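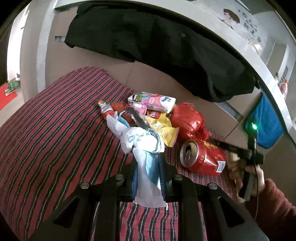

White and pale-blue bundle over a striped cloth

Slide 1 - Save files and other heirlooms

Thanks for coming. I know the speedrunning panel is next door, and I can hear that you can hear it.

I'm Tarek Fahmy and I fix old handhelds. Tonight's topic is backing up your saves before you put anything new on the machine. You all came for the part after that. Patience.

Slide 2 - The Jukus

Ask who owns one. Wait for hands.

Ask who has a backup. Wait longer.

The Jukus keeps saves in its own memory, and the menu will let you copy 300 of them to a card. Number 301 gets no warning. It just stays behind, like a cousin at a gas station. Copy in two batches if you've been busy.

Slide 3 - What I lost

A farming game called Bitari. 1,963 hours, one barn, a goat I'd named after my landlord. I installed a custom menu at midnight in April without reading the page that said READ THIS PAGE.

(Pause. Let them enjoy it.)

Slide 4 - The routine

Charge it fully. Copy the saves to the card. Copy the card to a computer. Open one of the copied files in Hosoda and check that your character's name shows up. If you get a row of question marks, copy again with a different card.

After that, install whatever you like. I use Prultuvitz, which is ugly and has never once asked me to make an account.

Slide 5 - Cards

Cheap ones lie about their size. Fill a new card to the top once and read it all back before you trust it. Slow, yes. Go make dinner.

Skip this slide if we're past 5 minutes to the hour.

Questions

Somebody will ask about getting the goat back. No.

Cables are on the side table - please return the short one.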